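분홍은 노란 쟁반에

스마야 벤카타라만이 스카크톤 시험동에 도착한 것은 아침 7시가 조금 지나서였다. 아슬라크 룬데는 이미 와서 커피를 두 잔째 마시고 있었다.

"밤새 돌렸어요?"

"새벽 4시까지. 그다음엔 내가 잤지."

올레로는 이 일을 '정리 작업'이라고 불렀다. 계약서에는 더 긴 이름이 있었지만 룬데도 스마야도 쓰지 않았다. 나무 블록을 색깔대로 나누어 그릇에 담는다. 분홍은 노란 쟁반에, 청록은 청록 대야에. 그게 되면 다음 달에는 양말로 넘어가고, 양말이 되면 모소티 매장의 반품 코너로 간다. 모소티는 매장 열다섯 곳에서 손님이 아무 데나 두고 간 물건을 제자리로 돌려놓는 데 사람을 쓰고 있었고, 그 일을 밤에 기계가 할 수 있는지 알고 싶어 했다.

스마야는 원래 모소티 쪽 사람이었다. 매장에서 13년을 일했고, 그중 절반은 폐점 후 정리 담당이었다. 회사가 그녀를 여기로 보낸 건 보고서를 쓰게 하기 위해서였다. 질문은 한 줄이었다. 이 기계가 그 일을 할 수 있는가.

"어제 300회 채웠어." 룬데가 말했다. "기록은 책상 위에 있고."

그녀는 기록을 넘겨 보았다. 실패한 회차마다 룬데가 손으로 짧게 적어 놓았다. 블록을 밀어냄. 두 개를 한꺼번에 집음. 빈손으로 올라옴. 같은 말이 여러 장에 걸쳐 나왔다. 한 군데에는 그냥 '모르겠음'이라고 쓰여 있었다.

"이건 뭐예요?"

"집어서 들고 가다가 멈췄어. 그릇 바로 위에서. 한참 기다렸는데 안 놓더라고. 그래서 껐지."

"껐다 켜니까요?"

"놓던데."

스마야는 의자를 끌어다 작업대 앞에 앉았다. 룬데가 첫 회차를 시작했다.
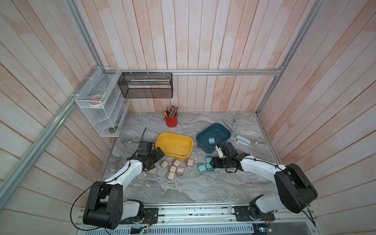

정리 작업 중인 두 팔. 청록 블록 하나는 대야 안에 있고, 분홍 블록은 모두 쟁반 밖에 있다.

오른팔이 먼저 움직였다. 블록 하나를 물고, 들고, 대야 쪽으로 옮겼다. 왼팔은 그동안 거의 가만히 있었다. 스마야는 손목시계를 보다가 그만두었다. 시간은 어차피 기록에 남는다.

"매장에서는 이걸 어떻게 했어?" 룬데가 물었다.

"뭘요?"

"정리. 순서가 있어?"

그녀는 생각해 보았다. 순서가 있기는 했다. 먼저 바구니 하나를 들고 통로를 한 바퀴 돈다. 보면서 줍는 게 아니라 주우면서 본다. 샴푸 옆에 놓인 건전지, 빵 선반에 올라간 어린이 장갑. 바구니가 차면 가까운 것부터 돌려놓는다. 신입들은 하나 집고 하나 갖다 놓고를 반복해서 자정을 넘겼다. 한 달쯤 지나면 다들 알아서 바꿨다. 그녀가 가르친 적은 거의 없었다.

"한꺼번에 쓸어 담아요." 그녀가 말했다. "저렇게 하나씩은 안 해요."

"저건 하나씩밖에 못 해."

"알아요."

오른팔이 청록 블록을 또 물었다. 이번에는 모서리를 물어서 블록이 비스듬히 들렸다. 룬데가 몸을 앞으로 기울였다. 블록은 대야 가장자리에 한 번 부딪히고 안으로 떨어졌다.

"성공이지?"

"들어갔으니까 성공이죠."

그는 성공으로 적었다.

점심때 푸크베리에서 전화가 왔다. 푸크베리는 경쟁사였고, 모소티는 두 회사에 같은 질문을 해 둔 상태였다. 담당자는 자기네 기계가 수건을 접는다고 했다. 스마야가 몇 장이나 접었느냐고 묻자 582장이라고 했다. 사람이 손댄 적은 몇 번이냐고 묻자 그건 따로 정리해서 보내 주겠다고 했다. 그녀는 알겠다고 하고 샌드위치를 마저 먹었다.

오후에는 분홍 블록이 문제였다. 옆으로 넘어진 블록이 있으면 왼팔이 그 앞에서 오래 망설였다. 집게가 내려갔다가 올라오고, 방향을 조금 틀고, 다시 내려갔다. 네 번째에 물었다. 룬데는 그걸 보는 동안 한마디도 하지 않았다.

"치우고 싶죠?" 스마야가 물었다.

"매번."

저녁에 룬데가 코트를 입는 동안 그녀는 보고서 창을 열었다. 첫 칸은 '수행 가능 여부'였고, 고를 수 있는 답은 '가능'과 '불가능'뿐이었다. 그녀는 칸을 비워 둔 채 비고란으로 내려가 썼다. 블록은 담을 수 있음. 사람이 옆에 있어야 함. 매장은 아직 아님. 넘어진 물건에서 시간이 오래 걸림.

"뭐라고 썼어?"

"본 대로요."

룬데는 고개를 끄덕이고 밤 회차를 걸었다. 블록을 다시 흩어 놓는 일은 사람이 해야 했다. 그가 분홍을 맡고 그녀가 청록을 맡았다. 둘이서 하니 금방 끝났다.

"양말은 언제부터예요?"

"1월."

그녀는 가방에서 장갑을 찾다가 한 짝밖에 없는 것을 알았다. 나머지는 책상 밑에 있었다.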